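Second-Hand Furniture for Beginners
Session 2: Looking at tables
Notes to take home

We ran out of time again, and I'm sorry, I got carried away with the drawers. These notes cover what we did plus the bits I rushed through at the end.

Start underneath

I always get down on the floor in a shop. People stare a bit, but you get used to it. The top of a table has been polished and wiped for sale and the underside usually hasn't, so you learn far more down there. Look for the joints first. Where the leg meets the rail (the rail is the long piece running under the top, some of you were calling it the frame and that's fine too) you want a tight line with no daylight. Old glue looks like toffee. If there are shiny new brackets screwed across a corner, someone has already had a go at mending it, and you should ask what happened.

Then the wobble. Put both hands flat on the top and push gently away from you, then sideways. A rocking table may only be standing on an uneven floor, so move it and try again. A table that sways is a different thing. That means loose joints, and loose joints on four legs is a weekend of work, more if the old glue won't let go.

Tops

We did three kinds in class: solid wood, veneer and painted or coated.

Solid wood moves. It swells in damp weather and shrinks when the heating's on, and a small split at the end of a board is nothing to panic over. Look at the edge to see if the grain carries on from the top. If it does, you've very likely got solid wood.

Veneer is a thin skin of nice wood over something plainer. There's no shame in it! Some of the best pieces ever made are veneered. Tap lightly with a fingernail and listen for a hollow sound, which tells you it has lifted. Small bubbles can often be stuck back down, missing corners are harder.

Painted and coated tops show everything, white ones worst of all. Scuffs and specks I wouldn't worry about. With a line, try to work out whether it's sitting on the surface or going into it. Run your fingertip across slowly with your eyes shut. If you can feel an edge, treat it as a crack until you know better. If you feel nothing it may only be a stain, and then a soft cloth and a little washing-up liquid is where I'd begin. Please don't start with the scouring pad – two people in the July group did, and they'll tell you all about it.

What to pay

I bought the oak table at Halari's for 24 pounds and the seller at Stostholm market wanted 283 for one very like it. Same age, same size, and the cheaper one had the better legs. Ask what's wrong with it before you ask for a lower price. You'd be surprised how often the seller tells you.

Do measure your doorway before you go. And the stairs, including the turn.

For next time

Bring one drawer, any drawer, as long as it comes out. Read pages 2 to 11 of the Sachdeva booklet, and skip the part on French polish unless you're keen. If you find a maker's label under something at home, copy it down and bring that as well.
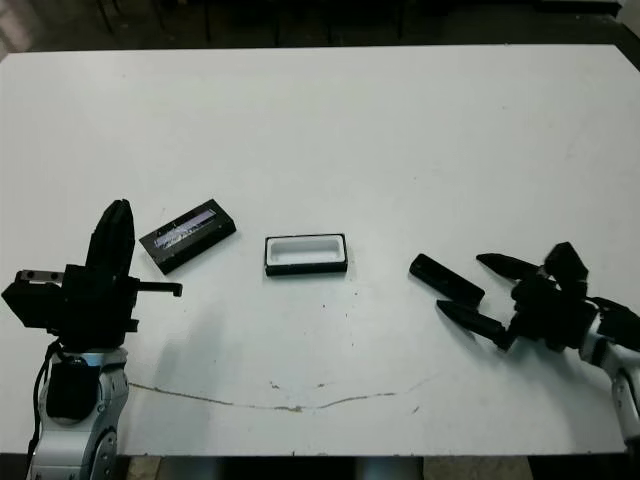 Shakuntala Singhal
Course tutor, Bumbridge Evening Classes

I'm in the room early if you want a second opinion on something you're thinking of buying. Photos on your phone are fine, and do take one of the underneath.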